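Getting the Bricks Off the Table Before Dinner

Posted 17 July 2019 in Small Messes, the household tips corner of the Flemwood newsletter

Our table serves as desk, dining room and building site, and the building site usually wins. Since June I have been testing ways of clearing toy bricks off it, and I have the footprints -- sole side -- to show for it. What follows is what survived.

Use an open box. Lids are where tidying goes to die. A lid has to be found, matched and pressed down at all four corners, and by then everyone has wandered off to look in the fridge. You want something plain and rectangular, with sides stiff enough that it doesn't sag when you lean on it.

Park the box on the table itself. A bin on the floor sounds sensible until you watch where the bricks land.

Pull the joined ones apart, or don't. Experts will tell you to separate every last brick. The Vundlow storage guide gives this step 645 words, and I read them all so that you can skip them. My rule is that two or three bricks stuck together go in as they are. If it looks like a spaceship, ask first.

Start with the little stuff. Small bricks slide under place mats and reappear in the butter. The big ones can wait, because you can see them coming.
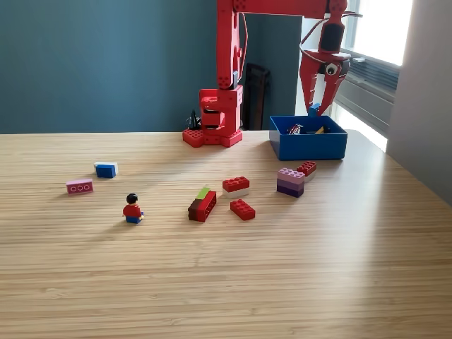
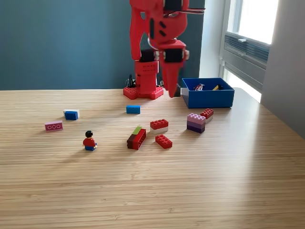

Blue box, one minifigure, and plenty still out on the table in both.

Leave the people for last. A minifigure that goes in first ends up under the whole pile, and somebody will want him at bedtime. Mine get a jam jar on the windowsill. The hair goes in the jar too, still attached if you are lucky.

Don't sort by color. I tried it with a set of Flemau drawers, and it looked wonderful until the next morning. Then you need one small gray piece out of 600 small gray pieces, and they have all become the same piece. If you must sort, do it by shape, and stop at four groups.

Washing: warm water, a drop of dish soap, a mesh bag. Swish, rinse, lay out on a towel overnight. Keep anything with a sticker or a battery well away from this. A batch of 100 fits on one bath towel with room for the cat.

For crumbs in the studs, a dry toothbrush beats the vacuum, which is greedy and has no taste. I once spent an evening going through a Khurana dust bag for a wheel. I found the wheel, plus a raisin of great age.

Wipe the table along the grain when the bricks are off, and check under the fruit bowl.

Next month: the drawer with the batteries in it.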